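Search this site
Enter keywords

How to load a small two-tier shoe rack

Last updated: December

A two-tier rack holds the everyday shoes for one or two people and takes up very little room by the door. Most of the trouble people have with one comes from putting shoes on it in whatever order they come off. The steps below take a few minutes and work for most small racks with tray-style shelves.

1. Clear it and wipe it down

Take everything off both tiers. Tip out any grit, then wipe each tray with a damp cloth and a drop of dish soap. Trays with ridges or a raised rim hold dirt in the grooves, so run an old toothbrush along them. Dry the trays before you go on. Check that the posts are firm and tighten any that wobble.

2. Sort the shoes by pair and by weight

Set the rack on a table or bench if it is small enough to lift. You can see both tiers from there and you won't be bending. Put the shoes down in front of it in pairs, toes facing the same way. Keep sneakers and other chunky soles apart from sandals and flats. Knock the soles together outside first if you have been on gravel or wet grass.

A pair of dark and off-white sneakers and a pair of pale lilac sandals make a good first load for a red and black rack with scalloped trays.

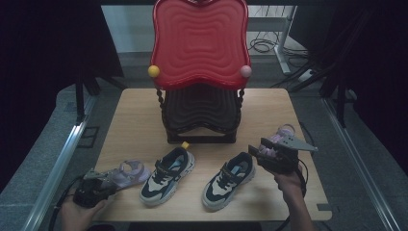

3. Fill the bottom tier first

Heavy shoes go on the lower tray. The weight down low keeps the rack steady when somebody grabs a pair in a hurry. Do up any straps and tuck the laces inside so they don't hang over the rim. Check the height as you slide them in. If a high collar rubs on the tray above, lay that pair on its side or store it somewhere else.

4. Put the light pairs on top

Sandals, slippers and flats go on the upper tray. Place the left and right shoes together with the heels toward you, which makes them easier to pick up. If space is tight, turn one shoe around so it sits heel to toe with the other.

5. Move the rack back into place

Carry the rack by its base, with the shoes off if it feels top-heavy. Leave a small gap behind it for air. Wet shoes should dry on a mat before they go back on the colourful tray or the plain one.

Repeat the wipe-down every 2 weeks in winter, or once a month the rest of the year.

We use cookies to improve your visit to Lindevton Home. Accept / Manage settings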